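Dumville bench-handling records: README

Last revised in March. Maintainer: Marek Slanina, Dillport site.

What is in this folder

Records from the sorting and packing benches at the Dillport site, covering the period when the first robot arms went onto the Campos line and the people there changed over to new duties. There are 267 arm sessions, 135 shift logs written by bench staff, and 32 interviews with people who worked the line before the arms, during the changeover, or both. The Flurkesdale site kept shift logs of its own. Those are not included, and the two sets should not be merged. Flurkesdale uses a different form and a different shift pattern.

Directory layout

sessions/ one subfolder per arm session, with wrist video, joint positions and gripper opening
shiftlogs/ typed copies of the paper logs, one text file per shift
interviews/ transcripts with names removed
forms/ blank copies of the shift log, in both versions
notes/ changes to the line, in date order
CHANGES.txt
LICENSE.txt

How the work was set up before

Each bench had two people. One picked items out of the incoming tote and laid them on the bench, and the other checked them and packed. They swapped places at the break. Items were mixed household goods, mostly kitchen and table pieces returned from stores. A full bench handled almost 600 items on a day shift. The swap was informal and does not appear in the logs, so you can't tell from a log who was picking at a given hour.

How it is set up now

The arm does the picking. One person checks and packs, and a second person covers two benches as a tender. The tender clears stops, refills totes, changes worn grip pads and handles anything the arm refuses. No bench jobs were cut during the period covered here. Two people moved to receiving at their own request, and their places were not filled. Later staffing decisions are outside this data and we can't comment on them.

What the shift logs say

The most common complaint in the first logs is pace. The arm puts items down at an even rate and a person doesn't pack at an even rate. Checkers wrote that they felt pushed on large or awkward pieces and then stood waiting on small ones. The pause pedal was added in response. It is listed in notes/ under "pedal", and logs after that entry use the word "held" when a checker stopped the arm on purpose.

The second most common subject is noise, then the lighting over the benches. Wrist strain is mentioned less often as the logs go on. Please don't turn that into a health finding. The form had a box for aches in version one, and the box was dropped in version two. People could still write about it in the open section and some did.

Tenders' logs read differently from checkers' logs. They are longer, with more about parts and less about the day. Several tenders asked for a pay grade to match the work. The grade was created near the end of the period and the request letters are not in this release.

What the interviews cover

Every interview asks the same opening questions: what the person did before, what they do now, what takes more effort, what takes less. After that they go wherever the person took them. Opinions are mixed. People who liked picking for its own sake tend to miss it. People with long service on the line talk more about losing the second person at the bench than about the machine. Transcripts are lightly cleaned up for filler words and nothing else.

Session data

The wrist camera runs from the start of a session until the tender ends it, so a good deal of the video has nothing in the grip. We left those stretches in. If you only want picks, filter on the gripper opening value in grip.csv. Expect to lose a few short picks if you filter tightly.
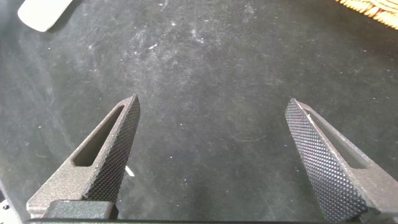

Can the bench staff stop an arm without calling a tender?

Any checker can hold the arm with the pedal or stop it with the button on the bench edge. A hold is released by the same person. A button stop needs a tender to restart the arm, and both people initial the log.

Known problems

- Session clocks ran a few minutes fast on one bench until they were reset. The offset is in notes/ and has not been applied to the files.
- Some shift logs cover two benches on one sheet. They are marked "shared" in the file name.
- Handwriting we could not read is typed as [unclear].
- "Refused" and "dropped" were used loosely in version one logs. In version two a refusal means the arm never closed on the item.

Privacy and consent

Staff were asked separately about the logs and the interviews, and could agree to one without the other. Names are replaced by role and a letter. Letters are not consistent between shiftlogs/ and interviews/, and this is on purpose. Video in which a face could be seen was removed before release. Please don't try to match transcripts to logs.

Use

Free for research and teaching. Don't use the records to rate individual workers or to set pick targets for people. If you publish from the interviews, quote whole answers where you can and send us a copy, which we post in the break room at Dillport.

Corrections go to Marek Slanina through the Dumville records desk. Include the file name and the line number.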